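Home | About the Club | Meetings | Stock Talk | FAQ | Contact

Print this page | E-mail this page

Arnville Investment Club: Frequently Asked Questions

Updated 2026-10-12

We get a lot of mail from people who are curious about the club and a little shy about asking. Please don't be shy! Most of us knew next to nothing when we joined, and talking about companies with other people is still the most fun we have had with money. If your question isn't answered here, write to Solveig Fjeld through the Contact page and she will get back to you.

What is an investment club, exactly?

It's a group of people who pool a fixed amount every month, study companies together, and vote on what to buy and sell. We are set up as a partnership, so each member owns a share of the whole portfolio and gets a tax form every year showing their part of the gains, losses and dividends. The club has one brokerage account. Members don't trade in it on their own.

How much do I have to put in?

New members make an opening contribution of $200 and then pay in monthly. You can choose a larger monthly amount if you like, up to the limit in the bylaws. Your money buys units at that month's value, the same way it would in a mutual fund, so a person who joined years ago and a person who joined last month are treated fairly.

What is a unit worth?

Maj-Britt Vik works out the unit value after the last trading day of each month and posts it in the members' area. She adds up the market value of the stocks, adds the cash, and divides by the number of units outstanding. If you want to check her math, please do – she loves it when people check her math.

Do I need to know anything about stocks?

No! You need to be willing to read. We give every new member a short starter packet on how to read an income statement, a balance sheet and a cash flow statement, and an experienced member sits down with you for your first company study. Ghazal Esfahani joined without knowing what a price-to-earnings ratio was, and she now runs our screening sessions.

How do you pick companies?

Anyone can bring an idea. It goes on the list, somebody volunteers to study it, and the study gets presented at a regular meeting. We ask for five years of sales and earnings, the debt picture, who the competitors are, what management is paid, and a plain statement of what would make us sell. Then we argue. A purchase needs a two-thirds vote of the units present.

We like to start with businesses we can understand. Packaged food is a favorite beginner's topic, partly for that reason: sales move slowly, the annual reports are readable, and you can learn a lot about pricing power from one chapter of management discussion.
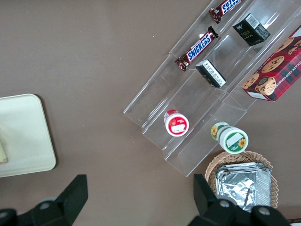

The trap is thinking that a product you enjoy makes a stock worth owning. Those are separate questions, and the second one depends very much on price. We have passed on plenty of wonderful companies that cost too much, and we keep a watch list so we can come back to them when the market is in a worse mood.

Do you follow hedge funds, newsletters or TV tips?

We read everything, and we buy nothing on somebody else's say-so. Large managers file their holdings weeks after the quarter ends, so by the time we see a position it may already be gone. A filing can be a great source of ideas for the list, though. The study still has to be done.

Can you show me an example of how a vote works?

Sure. In June, Ramil Catacutan presented Plerneo, which had come up on one of Ghazal's screens. There were 3,040 units present at the meeting. The vote in favor was 1,351, well short of two-thirds, so we didn't buy. The main worry was inventory growing faster than sales two years in a row. Ramil took it very well and is already working on a fresh study of Mohamedi, which we can't wait to hear.

What happens when a stock goes down?

First we reread the study. If the reasons we bought it still hold, a lower price may be a chance to add. If one of our sell conditions has been met, it goes to a vote at the next meeting. We held Jitden longer than we should have, and that study now goes into the starter packet along with Orathai Somboon's notes on what we missed in the cash flow statement. It is the best teaching tool we own.

Do you use options, margin or short selling?

No. The bylaws don't allow borrowing against the account, and we stick to common stocks and cash. Members do all kinds of things in their own accounts, and we are happy to chat about it over lunch.

Speaking of which, is there food at meetings?

There is! The regular meeting runs through the lunch hour. Coffee is provided and most people bring something. We break after the first study and start again when the coffee is gone.
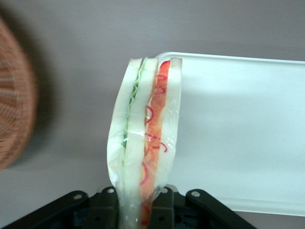

A wrapped sandwich with a green layer and white bread.

How do I get my money out?

Give written notice and you will be paid at the next month-end unit value. For withdrawals above $3,000 the club may take up to two valuation dates to pay, so that we aren't forced to sell a holding in a hurry. A partial withdrawal is fine as long as you keep enough in to stay a member. If stock has to be sold to pay you, the trading costs come out of your payment.

Is this investment advice?

It isn't. We are a group of amateurs learning together, and any of our picks can lose money. Please don't put in cash you will need for rent, school or emergencies. We ask every visitor about this before they join, and we really do mean it.

Can I visit before deciding?

Yes, and we insist on it! Prospective members attend two meetings as guests before applying. You can ask questions, join the discussion and even help with a study, you just can't vote. Guests get the same handouts as everyone else. Bring a pencil, a calculator if you like one, and the name of a company you have always wondered about. Solveig keeps the guest list, so drop her a note first and she will save you a chair near the screen.

Filed under: Investing Basics, Stock Clubs, New Members

Print this page | E-mail this page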